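How to Square Up a Run of Strut Channel Before You Drill It

Strut channel is my favorite building material, and I'll happily tell anyone who stands still long enough. You can hang pipe from it, build a bench out of it, or bolt a solar panel to the shed roof with it. What trips people up is the first frame, where the holes drift a little on each piece and by the fourth corner nothing lines up. So let's get that sorted!

What you need

Two lengths of channel, 80 inches each
Two crosspieces, 20 inches each
A center punch and a hammer
A step bit and a slow drill
A flat file
Cutting oil
A tape and a good square

Step 1. Cut and file

Clamp the channel with the open side down. It sits flatter and the blade doesn't chatter nearly as much. Cut all the way through in one go, then file both ends until you can run a gloved thumb across them and feel nothing catch. Do the inside lips too (everybody skips the lips, and that's where the spring nuts hang up later).

Step 2. Mark everything from one end

Pick an end, put a stripe of marker on it, and take every measurement from that stripe. If you measure half the holes from the left and half from the right, any error in your cut lands right in the middle of the frame. Lay the two long pieces side by side with the stripes together and mark across both at once.

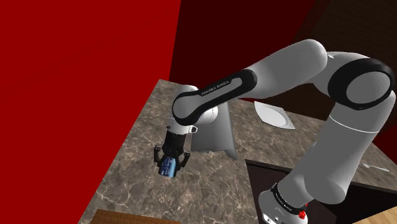
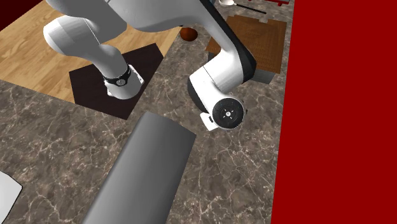
Step 3. Punch, then drill

Give each mark one firm tap with the punch, check it against the square, and hit it again harder. Start the step bit slowly with a drop of oil and let it do the work. If you want a picture in your head for laying out the crosspieces, think of the arm with the thick white links and the black collars at its joints: long smooth stretches, with the joints exactly where you need them. Put your bolts at the corners, keep the long runs free of extra holes, and the channel stays much stiffer.

Step 4. Bolt it loose, then pull it square

Put in all the corner bolts finger tight. Measure both diagonals and nudge the frame until they match, then tighten opposite corners a bit at a time. Measure again when you're done, as the last turn of the wrench loves to shift things.

Fidelina Henao wrote in to ask whether this works on the deeper channel. It does! Go slower with the bit and use more oil.

Next up is end caps, and how to get the stubborn ones to stay on.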